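Still on the second act of Urkar, and still very fond of it. Mehwish has gone through the prompt book and found 60 bars pencilled out before Lalla's big aria, which explains why the key change always sounded like falling down a step! I've put them back in the rehearsal score, in green, so please don't rub them out.

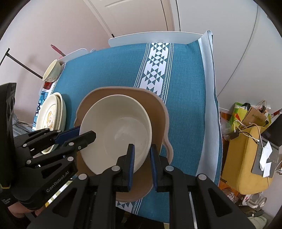
Tirnville, July

Ran the restored passage at the piano this morning, twice through, with Balthasar Ammann singing Gentile's line an octave down (bless him). It adds a bit of length but the quarrel makes sense now – Gentile gets to answer back before he storms off. The horn parts are missing 10 bars of it. I'll try the second box of parts after lunch, and if they aren't there I'll write something plain from the cello line.

Surtitles for the new bit still to do.

Comments

Mehwish Khattak: Horn 2 is in the box, tucked inside the timpani part. Horn 1 no luck so far.

Balthasar: Happy to sing it again, but could we take the quarrel a touch slower? Lovely tune, too many consonants.

Tirnville Opera Workshop – notebook pages – Back to top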